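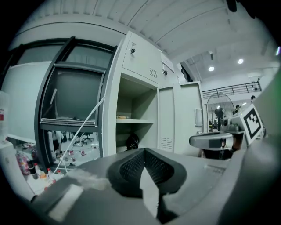 Locker day!

I have wanted a proper metal locker for years (ever since the gym at my old school, where mine had a dent and I loved it anyway), and now we have a whole cabinet of them at the studio. Light gray, little silver key locks, slatted vents in the doors — the real thing! I picked the compartment with the shelf in it and I'm already unreasonably attached.

The cabinet came second-hand from Verbeke, the office clearance place out past the canal, and it took four of us to get it up the stairs. They had 17 of the things lined up in the warehouse and I wanted to open every single door. That CLUNK when they shut! My desk drawers at home have never made me feel anything.

I've been trying out how to use the space, and so far one shelf is plenty. Small stuff goes on top where I can grab it, bulky stuff goes underneath, and my Moken rain jacket gets rolled up at the back. I bought a pack of Pidex hooks for the inside of the door as well, the magnetic kind, and they hold keys fine but slide down under a full tote bag. Two of them side by side might do it. If you've used them for anything heavy, tell me in the comments!

Still to sort out: spare keys (we got 11, and a couple don't seem to fit anything), name labels, and whether the top compartments should be for shared supplies. I vote yes, mostly for tape and tea. In March we're hoping to add a low bench so people can sit down to change their shoes.

Posted 18/01/2024 in Studio life

This site uses cookies to remember your preferences. Accept | Manage settings

Last updated: 18/01/2024

Contact | © Verkier Studio Notes | Back to top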